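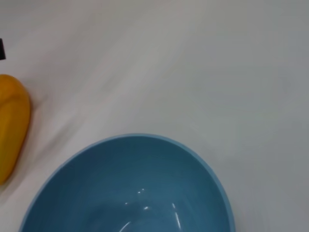
Ticket 781 - remote-control demos, pick and place, blue bowl task
Status: open, partly worked around
Priority: medium (was high until Friday)
Opened by: Ludley bench
Assigned to: Tefera support

Summary
Demos recorded by hand guiding replay fine. Demos recorded by remote control don't. Arm goes to the yellow piece ok, closes, lifts, then releases short of the bowl. Same task, same table, same bowl.

Setup
Arm on bench 4, wrist camera plus one overhead. White table. Round blue bowl, yellow toy piece. Recorder is Prisov, current build. Leader handle is the older one with the stiff trigger. Operator sits behind the screen and works from the wrist view only, no peeking at the table.

Steps to reproduce
Start Prisov, load the bowl task.
Switch to remote, wait for green.
Pick up yellow piece, carry over, drop in bowl, go home, stop recording.
Replay the episode with the bowl in the same spot.
Watch where it lets go.

Expected: lets go over the bowl.
Got: lets go early, piece hits the rim or lands on the table in front of it.

Log

Entry 1
Reported as "gripper opens by itself". It doesn't. Checked the recorded trigger track and the open command is in there, operator really did squeeze off. It's just early compared to the arm position. Changing the title.

Entry 2
Tried the obvious stuff. Restarted Prisov. Re-homed arm. Swaped the USB cable on the handle. No change. Hand guided demo right after, same operator, replays perfect. So arm is fine and the gripper is fine.

Entry 3
Support asked for the timestamps. Pulled them from one bad episode. 800 arm samples, 795 trigger samples. Should match. Hand guided episode of the same length matches exactly. Missing ones are all near the start, in the first second or so after green.

Entry 4
From support: trigger samples get paired with arm samples by index, not by clock, when the episode is saved. So drop a few at the front and every trigger value after that slides earlier. Slow move, you'd never see it. Fast carry over to the bowl, you see it. Hand guiding doesn't use the handle at all, gripper state comes off the arm itself, so nothing to slide.

Our reply: ok, makes sense, but a slide that small doesn't explain the worst ones. Some of them let go way before the rim. Something else on top.

Entry 5
Looked at wrist video next to the arm track. Video is late. Operator is steering by an old picture. During the fast part the table goes all streaky in the wrist view and they slow down, stop, wait for it to settle, then go again. You can see it in the arm speed, stop-start-stop-start. Hand guided ones are one smooth curve.

That's a teaching problem as much as a software one. Replay copies the hesitation too.

Entry 6
Asked support whether video delay can cause early release. Answer: not in replay, replay doesn't look at video. But yes in the recording, if the operator reacts to a late picture and corrects the wrong way. Also replay has smoothing on by default - it rounds off the stops. So arm cuts the corner, release still happens at the old time, arm isn't where it was. There's the rest of it.

Turned smoothing off, replayed the three worst episodes. Two landed in the bowl. Third hit the rim and went in anyway, not counting that one as fixed.

Entry 7
Saturday, February 15, 2025. Weekend session, quiet network, good time to test. Settings as follows.
Smoothing off.
Wrist video on the wired link, not wifi.
Wait after green before touching the trigger. Long slow breath is enough.
Exposure on wrist cam shortened. Picture a bit darker, less smear.
Operator told to move at one steady pace and not chase the picture.

New remote demos are much better. Releases over the bowl. Still not as clean as hand guided but usable for training. Kept these in a new folder, did NOT mix with November stuff.

Entry 8
Someone on the Vusteslow side asked why not just hand guide everything. Because your hand and sleeve end up in the overhead view and the model learns from that view. Remote keeps people out of it. For replay only, sure, hand guide it, saves everyone a headache.

Entry 9
Support sent a patch for the pairing. Installed. First try wouldnt load the handle profile, had to delete the old one and calibrate the trigger again from scratch. After that arm and trigger counts match on every new episode. Without the wait after green too, tested both ways.

Old episodes are not repaired by the patch. Asked for a script to re-pair them by clock, the clock times are in the raw files. Support says raw files only, not the exported ones. We deleted raw for part of the November batch to save disk. So that part is gone, redo it.

Entry 10
Side note for whoever records next. When the bowl slides down out of the bottom of the wrist view operators tend to guess. Come in higher, get the rim in view, then drop. Episodes where they came in low and sideways have the most corrections in them. Put it on the sheet by the bench.

Still open
Re-pair script for old raw episodes - with support.
Video delay on wifi - not fixed, only avoided. Need a number for how late it is, support wants it measured with a blinking light at the table.
Smoothing default - asked for it to be off for anything with a gripper event in it. No answer yet.
Stiff trigger on the leader handle - seperate ticket, please don't add it here.

Leaving this open until the script shows up. Don't train on anything recorded by remote before the patch unless it's from the Saturday folder.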